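Home | Features | Schools | Around Town | Back Issues | Subscribe

Print this article | E-mail this article

THE HOUSE THAT ISN'T THERE

At Bingate, a robotics club learns its way around somebody's kitchen without leaving the school library

24/05/2021

By the time I found the right door at Bingate – I had gone twice past the gym and once, to the great interest of a class of fourth graders, straight into the wrong library – the club had already been at work for half an hour, and the snack bowl was down to pretzels. A girl in a green sweatshirt moved her backpack off a chair for me without looking up from her screen. "You can sit there," she said, "but we're in the middle of the kitchen."

They were in the middle of the kitchen for most of the afternoon, as things went, and I was glad of it, for it gave me time to catch up.

The club is called Grellska. The name was made up by the students who started it, and the present members have several accounts of what it meant, none of which match, and they are fond of all of them. It meets in the back corner of the library, beyond the atlases, where the tables are long enough for two laptops and an elbow or two. Most school robotics clubs I've visited over the years smell faintly of solder and have a drawer full of wheels. Grellska has a drawer full of charging cords and a spiral notebook that goes back to its first meeting, and its robots live, for now, entirely on the computer. So do the rooms they will have to work in.

The spring project goes by the name of Policarpio. It's a household contest for school teams, run over the internet, and the idea is simple to say and a good deal harder to do. Each team is given a home, built in simulation, and has to write the instructions that will let a robot find its way through it and tidy up. Before any of that, though, the team must get to know the place, and turn in what the rules call a house book: a plain written record of what is in each room, where it stands, and what might give a robot trouble. The house book counts for a good part of the score, and I heard more argument over it than over any line of code.

I asked the boy next to me why they couldn't just start the robot and see how it got on. He thought this over very kindly. He said that was what they'd done with the practice house, and that their robot had spent the whole run trying to get past a chair.

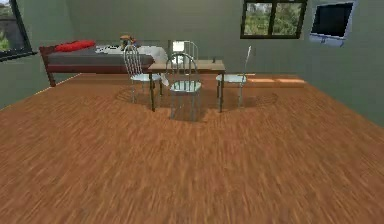 Chairs, I came to understand, are a sore subject at Grellska. A table is easy, they told me, or fairly easy, as it has a good flat top and stays a table from whatever side you come at it. A chair with a back made of thin curved spindles is another matter. To you and me it's a chair. To a program that is working out where it can and can't go, all those gaps may look like somewhere to put an arm through, and the legs are slender things that are easily missed until you've met one. The team has a page in the notebook headed CHAIRS, underlined hard enough to go through the paper, and there they've set down a rule for themselves: draw a box around the whole chair in your mind, and keep the robot out of the box.

Then there's the question of names, and I could happily have listened to that one until supper. If there is a bed in the same room as a dining table, is it a bedroom? One side held that it was, because nobody puts a bed in a dining room. The other side had an uncle with a one-room apartment. They went back and forth with great good humor, and in the end they wrote down "main room" and went on, after agreeing that a robot sent for a pillow wouldn't care what was painted on the door.

I should say something about how the work is divided, as it impressed me. The members pair off. One of the two moves through the rooms on the screen and says out loud what is there, and the other writes it in the house book without looking. Then they trade places, and the new reader has to go back over what's been written and see whether it holds up. It's slow. It is also, the faculty adviser told me, the best writing lesson she has ever had a hand in, and she has taught English for 14 years. A student who would shrug off a red mark next to "the thing by the other thing" will fix it in a hurry when a teammate can't find the thing.

She did not come to this by way of machines at all, and she's cheerful about it. When the old adviser moved away, the club needed a grown-up in the room or it would have had to close, and she had a free period and a soft spot for the children who eat lunch among the atlases. She learned alongside them. She still keeps a paperback in her bag for the long stretches when everyone is typing, though she admitted she hadn't turned a page since April.

Now and then a good idea comes from the quietest chair. On the afternoon I was there, the talk had turned to sinks, and to what the robot should do about small things lying near one. Most of the team wanted to go for the largest item first and get it out of the way. A younger member, who had said perhaps four words since I sat down, asked whether anybody at home really started with the largest thing. She said her grandmother always picked up the spoons first, so they wouldn't fall in while she was busy with everything else. There was a pause, and then a great deal of typing.
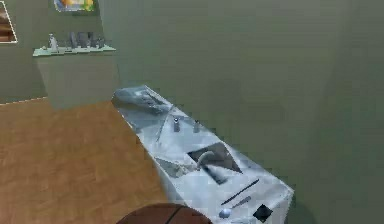
Bredari, who had been listening from the end of the table, wanted it written down that the spoon rule was fine so long as the robot knew a spoon when it met one, and that thin things lying flat were going to be the death of them all. A long discussion followed on handles. A spoon, they decided, should be picked up by the slender part, a little back from the bowl, and anything longer and thinner than a spoon should be left for the end, when there would be more room on the counter to make mistakes.

Cloth was put off to another meeting. Cloth is always put off to another meeting, I gathered, and I can't say I blame them. A cup stays the same shape when you lift it and a towel doesn't, and the team has yet to agree on so much as where the middle of a crumpled towel is. There was a proposal to drop the whole towel question and take the lost points. It was voted down, loudly enough to bring the librarian around the end of the shelves.

What struck me on the way home – and I took the long way, past the reservoir, with the windows down – was how little of the afternoon had been spent talking about robots. They had talked about counters and baseboards, and about which corner of a room you would walk into first if you came in with your arms full. I went in through my own kitchen door that evening and stood there longer than I needed to, looking at where the chairs were.

The house book is due at the end of the month, and the robot's first full run comes after that. The team expects it to go badly and has already ruled a fresh page in the notebook for what goes wrong. Visitors are welcome at Grellska while school is in session. Come in by the side entrance, keep the gym on your left, and bring pretzels.

Print this article | E-mail this article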